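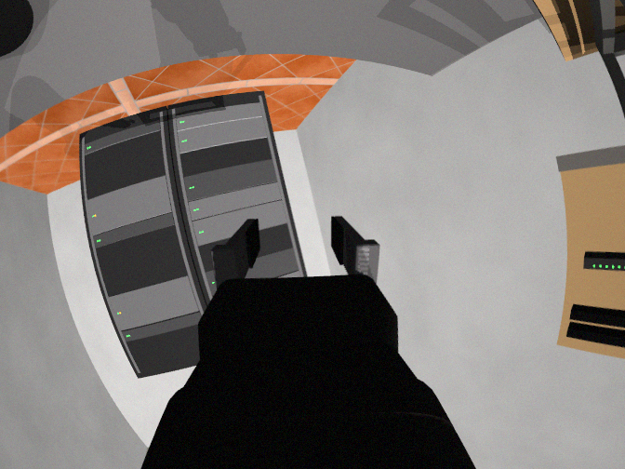
Keeping the Town's Records Within Reach

Public records were once kept where the public could see them. A resident who wished to read the minutes of a water board meeting walked to the town office, asked at the counter, and was handed a bound volume. In Hisero, as in many towns of its size, that arrangement ended gradually. The volumes moved to storage, the newer records were created on computers, and the counter now closes at noon.

The Hisero Records Office has spent two years bringing the older and newer material together in one online catalog, known as Plulilex. It opened to residents in September with 245 volumes of minutes, deeds, and tax rolls. The remaining volumes will be added as their condition permits.

Scanning was the simpler portion of the work. Describing the pages took far longer. A deed from the Skina district may name a creek that has since been rerouted, or a family whose name was spelled differently by each clerk who recorded it. Soo-ah Ki, the town's senior archivist, directed her staff to record every spelling as written and to link the variants.

"A person looking for a grandfather should not have to guess how a clerk heard his name," Ki said. "We keep the clerk's version and we keep the family's version, and the search finds both."

Storage raised a separate question. Paper kept in a dry room will last for generations with little attention. Digital files must be checked, copied, and moved to new equipment at regular intervals, and the cost returns each year. The town council approved funding for two complete copies, held in separate buildings, and asked for an annual report on the condition of each.

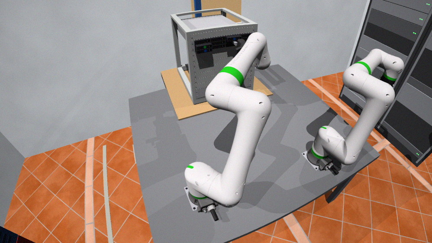
Cường Châu questioned whether the town had taken on a duty it could not keep, noting that the paper volumes had survived over 50 years of tight budgets and that a digital collection might not survive one. The council's reply was that the paper would remain in place. No volume has been discarded, and none will be under the present policy.

Use of the catalog has been steady. Property questions account for most requests, followed by family history. The office has also begun receiving corrections from readers, which are reviewed by staff and added as notes beside the original entry. The original text is never altered.

Residents without a computer at home may use the reading room on weekday mornings. Printed copies are available at the counter for a small fee.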